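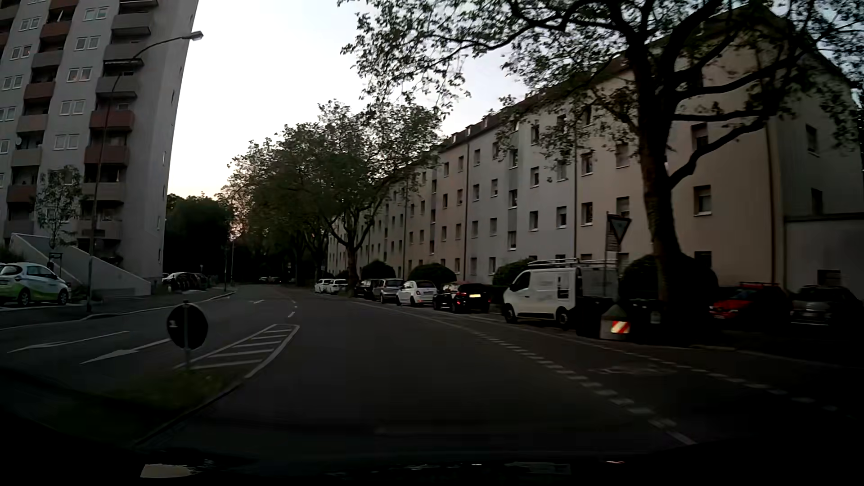 Getting to Know the Grindmont Streets

If you moved here over the winter, as quite a few of our newer Nullesora readers did, you have probably been getting by on the bus and on the kindness of whoever lives upstairs and owns a car. Then May comes along, the mornings get light early, and suddenly everybody wants to drive themselves to the lake or the garden center. I love that about May! So I promised to write down what I usually tell people when I ride along with them for the first time, and I apologize in advance if it runs a little long, as these things of mine tend to do.

My first piece of advice is to start early. I mean really early, before the bakery line forms at Macapagal, when the sky is still pale and you can go around the same block as often as you like without holding anybody up. Our usual practice loop from the Hullent parking lot takes 40 minutes at an easy pace, with time built in for getting lost once. Bring water and something to eat, and leave the radio off until you feel settled. My own first loop was done with a bag of raisin rolls on my lap and both windows down, and I still missed the turn for home and ended up behind the swimming pool.

The big road past the apartment towers is a good one to begin on. It is wide and it bends gently, and the arrows painted on the pavement tell you in plenty of time which lane you belong in. Newcomers often hug the curb there, worried about the median, and then find they are in the wrong lane when they reach the corner. Pick your lane by the arrows, stay in it, and if you chose wrong just go where it takes you. You will see a part of Grindmont you weren't planning on, and every one of these roads comes back around sooner or later.

Corners are where people get nervous, and I understand why. There is so much hung up on poles! You may have a signal on a long arm over the road, another set of lights down the pole, a stop sign on the same pole, and the street name on top of all that. Several of you asked me at the spring coffee which of those you are supposed to obey. When the signals are working, the lights are in charge. When they are switched off or out of order, you go by the signs, and a stop sign means a full stop with the wheels not turning. A round blue sign with a white arrow pointing down and to one side is telling you which side of the island to pass on. Please keep an eye out for motorcycles as well, especially with low light behind them, when a single headlight can be harder to judge than a pair.
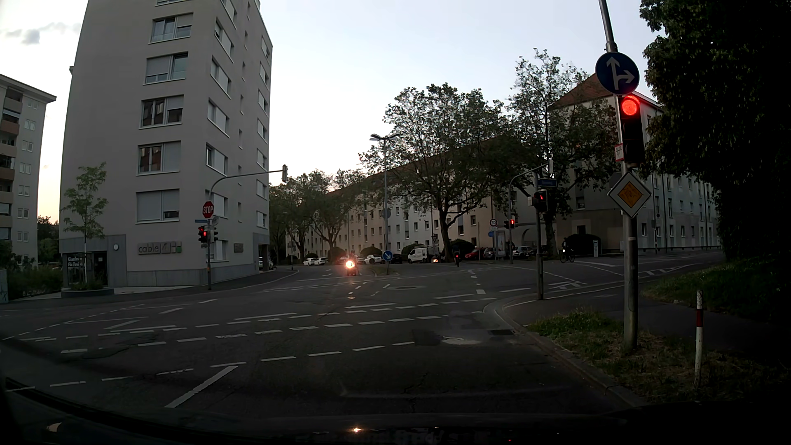 Slow Streets and Side Streets

Once you have had enough of the main roads, turn off into the residential streets, where most of us live anyway. They are lovely for a slow drive, with the trees nearly meeting over the road in places, and they are also where I see the most scraped mirrors. Leave yourself room. If somebody is coming the other way, tuck in at the first gap you find and give them a wave. People here do wave back, though it may take them 2 or 3 mornings to decide they know you.

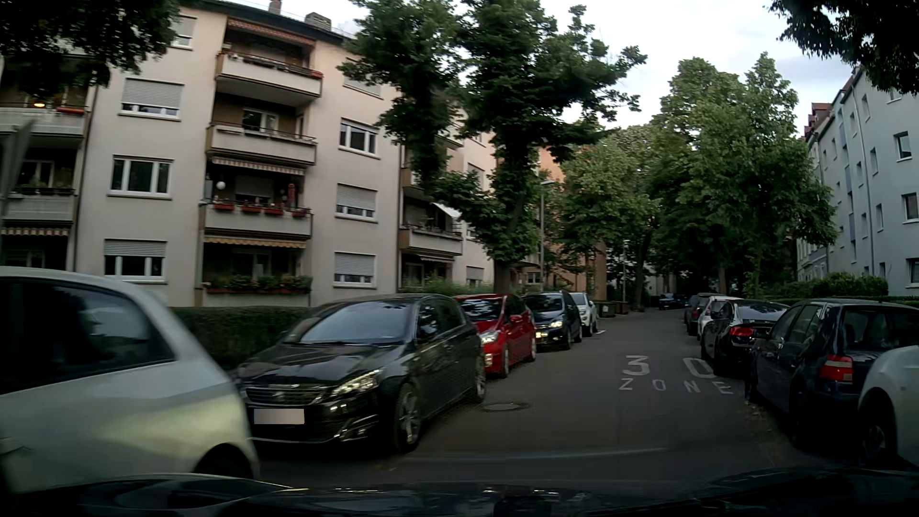 Speed is the subject I get the most letters about, and I will try to be gentle. Coming from a country that posts its limits in miles, it is very easy to glance at a number, feel that it looks rather small, and round it up in your head. All our limits are in kilometers per hour, so 30 is slower than you think, a little under 19 miles per hour. Where you find a large 30 and the word ZONE painted on the asphalt, it covers the street you are on and the ones you turn into afterward, until a sign tells you the zone has ended. With cars parked along both sides as they are there, I find I don't want to go any faster. A car door can open, or a child can come out between two bumpers, and the paint gets worn enough in spots that you shouldn't count on a reminder every block.

Parking is its own headache and I'll save most of it for next time. For now, look for the signs before you leave the car, keep well back from the corners, and don't block the trash bins on pickup mornings.

We have printed 500 copies of the practice loop as a fold-up map, and they are in the rack by the door at Hullent, next to the swim schedule. Take one for a neighbor too. If you would like company on your first time around, leave a note in the Nullesora box with a good hour to reach you. I'm an early riser, and I am very easily paid in raisin rolls.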